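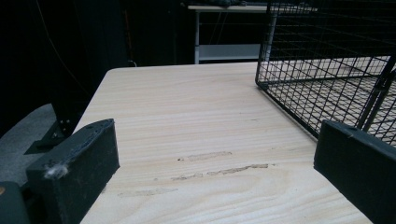
Library tables to be sanded and kept as Fodell reading room plans are approved

Reading time: 3 minutes

Print this page | E-mail this to a friend

Fodell library will close its main reading room for nine weeks from January so that the heating can be replaced and the old furniture repaired, the town council has agreed.

Councillors voted on Thursday evening to accept a revised plan which keeps the library's existing wooden tables. An earlier version, put out for comment in the summer, would have seen them sold and new ones bought in.

The change follows a survey in which 753 library users gave their views. A large majority wanted the tables to stay, and many said they would prefer the money to go on longer opening hours.

Surface wear was the main argument for replacing them. A report to the council listed scuffs, scratches and rough patches where the grain has lifted, and said that some people had complained of paper catching when they wrote. The same report found that the joints and legs were sound on all but a handful.

The repair work has gone to Clukach, a joinery firm based on the old dairy site at the edge of town. It will take the tables away in batches, sand the tops, fill the deeper marks and apply a hard oil finish. The firm has quoted a price of £81 a table, including collection and return. New tables of a similar size would have cost more than £200 each.

Tables with rounded corners, which are used in the children's section, will be treated first so that they are back in time for the February half-term holiday.

Heating work will be carried out by Pakix. The present system dates from when the building was extended and has failed twice in the past two winters, leading to days when the library had to shut at lunchtime. New radiators will be fitted along the north wall and the boiler will be moved out of the basement, which has flooded in the past.

While the reading room is closed, the lending desk and the public computers will move to the ground floor of the Ye Building on Mill Lane. Opening hours there will be the same as now, with one exception – there will be no late opening, as the building has to be locked by 6pm.

Only part of the stock will be moved. The council expects to have 1,000 books on the shelves at Mill Lane, mostly new fiction, large print and picture books. Anything else can be ordered from the desk and collected the next working day. There will be no charge for this during the closure.

The local history collection will not be available at all until the reading room reopens. Anyone who needs to see maps or parish records before then is advised to book a place in December, when extra sessions will be held in the mornings.

Loans that fall due during the week of the move will be extended without users having to ask. The book drop at the main entrance will be sealed, and returns should be taken to Mill Lane.

Not everyone on the council was in favour. Two members voted against, saying that the repairs would need to be done again within a few years and that heavy tables make it hard to clear the room for talks and concerts. The plan was changed as a result to include a set of folding tables for events – these will be kept in the store next to the lift.

Study groups that meet in the reading room have been offered space at the Ye Building or in the community hall. The homework club will go to the hall, where it will meet at its usual time of 4pm. The weekly chess group has yet to decide.

There is parking for disabled visitors behind the Ye Building, reached from the Mill Lane side, and a ramp to the rear door. Other visitors are asked to use the market car park.

The reading room is due to reopen in March. Details of the extra December sessions are on display at the lending desk, and leaflets giving the temporary arrangements can be picked up there from next week.

Print this page | E-mail this to a friend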